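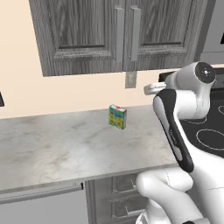

Cozinha simulada, com a caixinha sobre a bancada e o braço branco do lado do fogão. Crédito: arquivo do projeto Vota.

Coleta de demonstrações em simulação

A coleta de demonstrações é o trabalho de juntar exemplos de uma tarefa bem executada para que um sistema de aprendizado possa imitá-la. Escrevo este verbete em primeira pessoa porque passei um bom tempo nisso no projeto Vota, e confesso que ainda gosto do assunto (mais do que meus colegas gostariam de ouvir no almoço!).

Como funciona

Uma pessoa comanda o robô, e o programa grava tudo: as posições das juntas, o estado da garra, as imagens da câmera e o comando dado a cada instante. Essa gravação, do começo ao fim da tarefa, é o que chamamos de episódio. No Vota, gravamos a 30 quadros por segundo, e cada episódio ia para o Woder, nosso formato de arquivo, com uma frase curta dizendo qual era a tarefa.

Tudo isso pode ser feito com um robô de verdade, claro, mas em simulação a gente recomeça com uma tecla. A cozinha que abre a página é um bom caso: bancada de mármore, armários cinza com veios de madeira, cooktop preto, e uma única coisa solta na bancada, a tal caixinha estampada em verde e amarelo. Parece pouco, e para a garra é bastante -- uma caixa estreita, em pé, perto da parede, pede uma aproximação cuidadosa.

Variação

Se todos os episódios começam iguais, o modelo decora o caminho e se perde quando o objeto muda um palmo de lugar. Por isso o Kamel, o programa que monta as cozinhas, sorteia a posição do objeto, o acabamento dos armários e a pose inicial do braço. Eu gostava de ver o que saía no sorteio, e às vezes saía coisa impossível, com o objeto fora do alcance. Esses casos iam direto para o lixo.

Triagem

Nem todo episódio presta. No nosso primeiro lote, fechado em janeiro, ficaram 3361 episódios depois da triagem, separados em 2 grupos: um para treino e outro para avaliação. Eu descartava gravações com pausas longas no meio (a gente para para pensar, o modelo aprende a parar também) e as que esbarravam no armário. Já as correções pequenas eu deixava -- errar um pouco a mira e consertar é um exemplo muito útil.

Quantidade

A pergunta que mais me fazem é quantas demonstrações bastam. Depende demais da tarefa! Com o controlador Rusier, nossa regra da casa era gravar 80, treinar, olhar onde falhava e só então gravar mais, de preferência nas posições em que ele se atrapalhava.

Ver também: aprendizado por imitação; teleoperação; clonagem de comportamento.

Última edição: 30/03/2019

Este site usa cookies para melhorar a sua navegação. Ao continuar, você concorda com a nossa política de privacidade. Aceitar | Saiba mais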